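Minutes of the spring general meeting of the Eltby Community Choir, held in the supper room of the old hall on September 16, 2022

The chair opened the meeting a little after seven, once the urn had boiled and everyone had found somewhere to put their coats, and gave a very warm welcome to the new altos and to the two basses who have come across to us from Honurport. It was lovely to see so many faces. Apologies were read out and accepted, and good wishes were sent to those members down with the cold that has been working its way along the back row.

**Previous minutes**

The minutes of the autumn meeting were taken as read, apart from one correction. The second rehearsal break was recorded as fifteen minutes when it was agreed at ten, and several sopranos felt strongly about this. The correction was made and the minutes were accepted.

**Money**

The balance in the working account stands at $2654, which everyone agreed was a good deal healthier than this time last year. The winter concert brought in $1664 at the door, and supper and raffle money have been counted into that figure, so please don't go looking for them somewhere else. The larger costs since autumn were piano tuning, music hire and insurance, coming to $1132 between them. The insurance has gone up again. The secretary had rung about it and been on hold for most of a lunch hour, and was thanked for her patience.

There was a friendly discussion about subscriptions. One of the tenors suggested a small rise, and one of the other tenors suggested that we leave things well alone while petrol and groceries are what they are. After a fair bit of back and forth it was moved that subscriptions stay as they are until the next annual meeting, and that the tin by the door be labelled more clearly, as at least one visitor has taken it for a biscuit tin. Carried.

**Music for the November concert**

Our musical director spoke at some length and with great enthusiasm about the programme. The first half will be the three sea songs we began in winter, followed by the Căpraru carol, which most of us are now pronouncing in more or less the same way. She reminded us that the second verse is sung very quietly indeed, and that very quietly means all of us, including those who feel they are already quiet. The second half will be lighter, with the lullaby, the two rounds and the big finish from last year, which audience members still mention in the chemist's.

A question was asked about whether we would be singing from memory. The answer was that folders are fine for the first half but that the rounds must be off by heart, and practice recordings will be sent out again for anyone who has lost the link. Those without a computer can collect a disc at rehearsal. It was also asked whether the basses might have their note given a little more loudly before the lullaby, and this was agreed to at once, with some laughter. 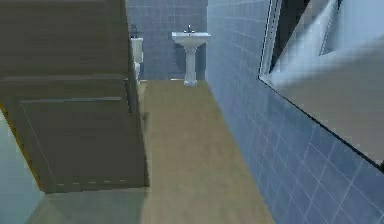

The director went on to say that sectional rehearsals will run for four weeks before the concert, women's voices in the supper room and men's voices on the stage, swapping over after the break so that everyone has a turn at the good piano. Please bring a pencil. She has asked for this at the last six rehearsals and would dearly love to stop asking.

**Seating and tickets**

The hall is licensed for 260 and we have never yet filled it, though we came close the year the school brass band joined us. It was agreed to have tickets printed again, on the yellow card this time, as the white ones kept being thrown out with the programmes. Prices to stay the same, with children free if they are on a lap or thereabouts. The front row will be kept for those who have trouble with the steps, and a sign will be put out early so that we don't have to move people once they've settled in, which was awkward for everyone last year.

The newsagent has kindly offered to sell tickets over the counter again. A letter of thanks will go out, along with a jar of somebody's marmalade.

**The Gonudberg visit**

The choir at Gonudberg has written to invite us over for a combined afternoon of singing in the new year. They would give us lunch, and we would each prepare three pieces and then learn one together on the day. The letter was read out in full and it was a very kind one. There was plenty of support, although a few members were concerned about the length of the drive and the state of the road past the weir. Hiring a small bus was suggested and seemed to please everybody. The secretary will get two quotes and write back to say that we would be delighted in principle. A show of hands for those likely to go was taken as encouraging.

**Uniform**

This item was carried over from autumn and, I'm afraid, has been carried over again. The colour of the scarves could not be settled. Teal and plum both have loyal supporters. Samples of each will be brought to the next rehearsal and held up under the stage lights, and the matter will then be voted on once and for all. Black trousers or a black skirt remain as before, and navy is not black, however dark it looks at home.

**General business**

- A reminder that borrowed music must come back with the same number of pages it went out with.
- The supper roster is short of names for October. Shop-bought cake is perfectly welcome.
- Cough lollies with crackly wrappers are to be unwrapped before the concert begins.
- The spare music stands have turned up behind the stage curtain, so there is no need to buy more.
- The director would like a page-turner for the accompanist. Anyone who reads music and doesn't mind sitting very still should have a word with her.

The next meeting will be held after the concert, on a date to be given out at rehearsal. The meeting closed at ten to nine and was followed by tea, a very good lemon slice, and one run through the lullaby for those who could stay.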